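Two-Arm Workcell Practice (Stenow House Rules)

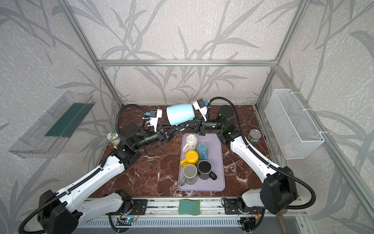 I've been keeping this entry going for a while now, and it has grown from a half page of reminders into something people print out, so I figure I should write it properly. Two-arm workcell practice is what we call the set of habits, rules and borrowed bits of standards for running a pair of robot arms that share one tabletop. Most of the wording is mine. The parts that sound smarter than the rest probably came from Bilal Karam, who wrote the first version at Stestwood and let me pull it apart.

Background

The big published safety standards for industrial robots (ISO 10218 is the one everybody points to) are written with factories in mind. You should read them anyway! But if your arms are small and sit on a bench and spend the day picking up mugs, you end up with a lot of questions that those documents leave to your own risk assessment. How close can two grippers get? Who is allowed to reach in and fix a tipped cup? The house rules grew out of those questions. The first list had 4 rules and the current one has 19, and I'd like it to stop there, though Bilal has two more he keeps bringing up.

The shared zone

Each arm has a part of the table that belongs to it, and then there's the strip in the middle where both can go. We call that the shared zone. The rule is that only one arm may enter it at a time unless the task is a declared handover, meaning the task sheet says so and both arms are running at handover speed. Ours is set well below normal speed. I'm not going to print the number, because people copy numbers, and yours should come out of your own assessment with your own arms and your own objects.

Handovers

A handover is when both grippers are at the same object, or close to it. It's my favorite part of the job to watch and the part that eats the most paperwork. The rules say the receiving gripper has to confirm its hold before the giving one opens, and there has to be a pause between the two. They also say the object should stay over the table the whole time, so that if it drops, it drops onto something you planned for. With mugs I like to keep the height low (a mug dropped from up high is a lot of sweeping).

We also ask for the object's starting pose to go on the task sheet. Upright, upside down and on its side are the three words we allow. People used to write things like "tilted" or "kind of leaning," and then two operators would set up the same task two different ways and argue about it at lunch.

Trays and clutter

Mugs that are waiting go in a tray, and the tray stays put for the whole run. You can mix colors and mix which way up they are, and I'd encourage it, since a lineup of identical upright mugs teaches you very little about how your setup handles a normal kitchen. Handles can point anywhere.

What else may be on the table is a sore subject. Bilal's original rule was nothing at all. Mine lets you leave other household things in the cell, as long as they're on the task sheet and neither planned path goes through them. Stestwood still uses the strict version, and we get along fine.

Cables

Check the cable conduit at every start. Move each arm by jogging it slowly through its whole reach and watch the loops near the wrist, which like to catch when the arms come together. Conduit along the upper segments should be fastened down, with enough slack left for the joints to turn. Most of the stops I've written up were cables, and most of those were my own fault.

Reaching in

Hands stay out while either arm is enabled. Both arms get stopped, even if you only need to get near one of them, and whoever stopped them is the one who starts them again. I've been asked for an exception for "just a quick nudge" more times than I can remember, and the answer is still no.

Records

Every run gets a line in the log with the operator, the task sheet, the object list and any stop. When I went through the log in February there were 382 lines in it, and 7 had no operator filled in. Those runs got thrown out. Saab (our older log template) had a spot for notes, which Stenemix dropped, so for now notes go on the back of the task sheet.

See also: Task sheets; Handover speed; Restart after a stop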